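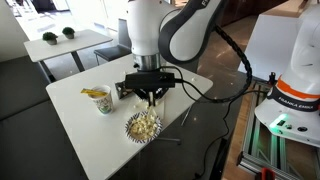
Popcorn Deserves a Real Bowl

I will say it to anyone who sits still long enough: popcorn tastes better out of a proper bowl! A bag is fine for the movies, where it's dark and you have no choice. At home, you have a cupboard full of dishes, so use one.

My favorites are patterned bowls, the kind with little dark stripes marching around a white rim. They make a cheap snack look like somebody planned it. Heap the popcorn up past sensible and let it be lopsided (level popcorn is sad popcorn), then set it on a plain white table and watch how fast people wander over.

My neighbor Peadar Coughlan is a bag man. He says a bowl is one more thing to wash, and last Saturday we went at it over this until well past dinner. But a bag hides the best part! In a bowl you can see the pale fluffy pieces and the yellower ones, and you get to choose. With a bag you're reaching in blind, up to the elbow by the end, and everyone can hear you do it.

I'd go further and say put out 2 bowls, even for a small group. One big one always ends up parked in front of whoever loves popcorn most, and in my house that's me. Add something hot in a paper cup if you like, I'm not strict about cups. And leave the crumbs on the table until everybody has gone home.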